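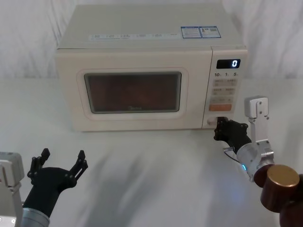

What size of appliance can I send through the small-appliance return program?
Anything with a packed weight up to 22 kg and no side longer than 200 cm. Both limits apply to the outer carton, so measure after packing. Larger items go through the freight desk in Mernside and need a separate booking.

How do I get a return number?
Log in to your Nastow account, open the order and select Return Item. The number is issued on screen and sent by email. Write it on the carton in marker, on two sides. Cartons that arrive without a number are held for five working days and then sent back at the sender's cost.

Do I need the original box?
No. Any double-walled carton is accepted if there is at least 5 cm of padding on every side. Loose paper is not padding. Foam blocks, molded pulp and air pillows all are.

How should doors, trays and loose parts be packed?
Remove glass trays and roller rings, wrap them separately and pack them in the same carton. Tape doors shut with low-residue tape -- packing tape can lift the finish. Leave rating labels and serial stickers in place, as the intake desk reads them on arrival.

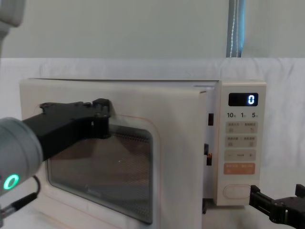
Cream countertop microwave with mesh-screened door window.

Which carriers can I use?
Prepaid labels are valid with Ojo only. If you pay for shipping yourself, any tracked service will do. Keep the receipt until the refund is posted.

When is the refund issued?
After inspection. The status in your account changes from Received to Inspected, and payment is released the next working day to the original card. Bank transfers take longer.

What happens if the item arrives damaged?
Damage in transit on a prepaid label is handled by our insurer, Skandulix, and you do not need to file anything. On other services the claim is between you and the carrier. We can supply intake photos on request.

Can I return two items in one carton?
Only if they are on the same order. Use one return number for each item and write both on the carton.

Last updated 09/09/2022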